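Search this list Search all lists Advanced

Usavcombe Woodwork List, message 2516
Last updated: 9 August 2022
Reading time: 7 minutes

Subject: Re: [usavcombe-wood] Oil or varnish for a plank table top?
From: Prapai Yimyam
To: the list

Nattawut Suksawat wrote:

> Hello all,
>
> I have finished gluing the top for my kitchen table. It is ash,
> 734 mm wide, from the boards I bought at Kamolrat in April. Before I
> put anything on it I would like to hear opinions. My wife wants it
> to stay as light as possible. I was thinking of a water-based
> varnish, but my neighbour says oil is the only proper thing for a
> table where people eat.
>
> Second question. I planned to screw the top directly to the rails
> from below, eight screws, quite thick ones. Is this all right? The
> meter in my kitchen says 54 per cent humidity today, and I have no
> idea if this is high or low for wood.
>
> And third, one of the boards has a dark streak near the end. I can
> still cut it off but then the table becomes short. What would you do?
>
> Thank you,
> Nattawut

Dear Nattawut, dear all,

I will answer the second question first, as this is the one which can spoil the table. Please do not screw the top directly to the rails. Wood becomes wider when the air is damp and narrower when the air is dry, and it does this across the boards, hardly at all along them. With a top as wide as yours the change between summer and winter can be several millimetres. If eight thick screws hold it, the top will want to move and cannot, and then it splits, usually along a glue line but sometimes through the middle of a good board.

Your reading is in the middle, so you do not need to worry about it. What matters more is the winter, when you have the heating on and the windows shut. I would read the meter again then and write the number on a piece of tape under the table.

There are three ways to fix the top that I have used. The first is wooden buttons, small blocks with a tongue that goes into a groove in the rail. They cost nothing if you have offcuts. Leave a gap between the shoulder of the button and the rail on the long sides. The second is the metal figure-of-eight plates, which are quick, but you must cut a shallow recess for each one and I find this boring. The third is slotted holes with a washer under the screw head. For a first table I would choose the buttons. In the centre of each short rail you can put one ordinary screw, so that the top grows equally to both sides.

Now the finish. Your neighbour is right that many people like oil for a kitchen, but "the only proper thing" is too strong. I have had both in my own house. Varnish gives you a harder skin. It is better against hot tea and children, and a good water-based one keeps ash very pale. When it is damaged, however, you have to sand a large area to make it look even. Oil gives less protection but you can repair one spot on a Sunday evening. It will make the ash more yellow. There are oils with a little white pigment in them, Panivine has one, and I used it on a shelf. It stayed lighter than the plain oil, although less light than the bare wood.

Whatever you choose, try it first on an offcut from the same boards. Sand the offcut exactly as you will sand the top. I once made the test piece with finer paper than the table and the colour was not the same, and I was sorry for a long time.

For the streak, I would keep it. Pale planks with some stripes and some darker grain look natural together, and after a few months you stop looking for the perfect board.

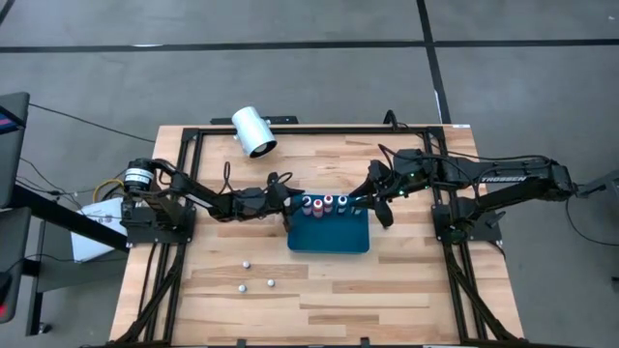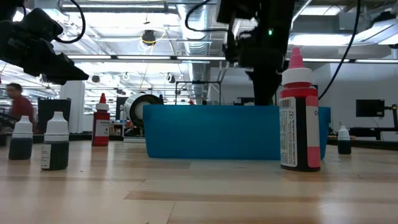

Pale plank tops. In the second picture a darker brown strip runs across the right foreground.

If you really cannot like the streak, there is another possibility before you cut. Put that end where the table stands against the wall, or where the bread basket lives. My aunt had a table with a burn mark as big as a saucer and I ate there for years before I saw it.

Some small points on oiling, if you go this way:

- Put on thin coats. Wipe off everything that the wood has not taken after a quarter of an hour. If you leave it, it becomes sticky and stays sticky.
- Oil the underside too. It does not need to be beautiful, but a top that is sealed on one face only can cup.
- Lay the used rags flat outside to dry, or put them in water in a metal tin. Oily rags in a heap can heat up and catch fire. I know everybody on this list has read it before - please read it again.
- Wait before you put a cloth or a heavy bowl on it. I wait two weeks, others say less.

For cleaning afterwards, a damp cloth with very little washing-up liquid is enough. Do not use the sprays for kitchen surfaces on oil, they take it away little by little and the wood goes grey beside the sink.

One question back to you. How did you arrange the growth rings when you glued, all the same way up or alternating? I am asking only from curiosity, because the people at the Cenden evening class could not agree about it and I would like to know how yours behaves over the winter.

I still have a bag of buttons left over from a desk, in beech. If they fit the grooves you make you can have them, I only need to find the bag.

With kind regards,
Prapai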